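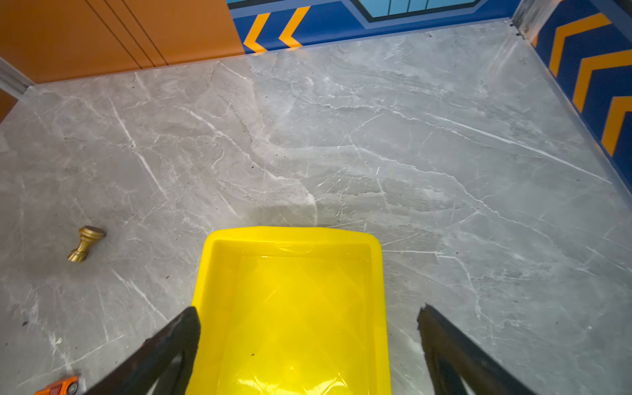

Risby Home & Floors Club — Members' Help Board

How do I get marble-look floor to stop showing every footprint?

Posted by Pruridness, 3 August 2020

We moved in back in May and the floor is gray with white veins. I mop, it dries, and then it looks as if a marching band came through. I've tried dish soap, more dish soap, and a floor shine that cost me 24 dollars and made it worse. Is it the floor or is it me?

Valentina Domínguez

It's the dish soap. And the shine. You've got layers of residue up there, and each one holds on to grease from bare feet. Strip it with warm water and a neutral cleaner, rinse twice, then dry it with a towel. Skip the vinegar until you know if it's real stone, as acid will etch marble and you'll have a new question to post.

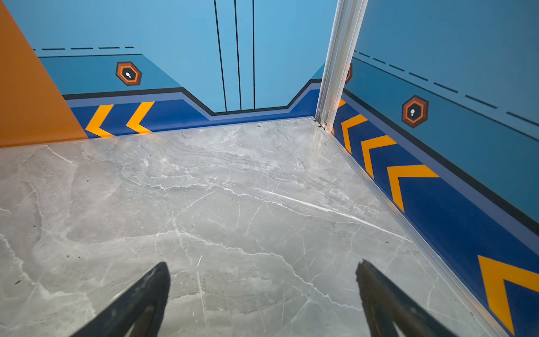

Gray floor with white veining

Do a small patch first and leave it overnight. I did all 187 square feet of mine in one go and was not a pleasant person by the end of it — my knees still bring it up. 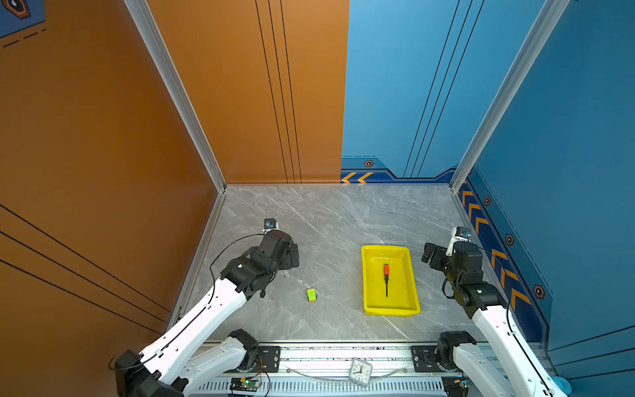
Once the buildup is gone, plain water is enough most weeks. Wash the mop head too. People forget the mop head.

Jivlow

get a rug

Contact the board | © Risby Home & Floors Club | Back to top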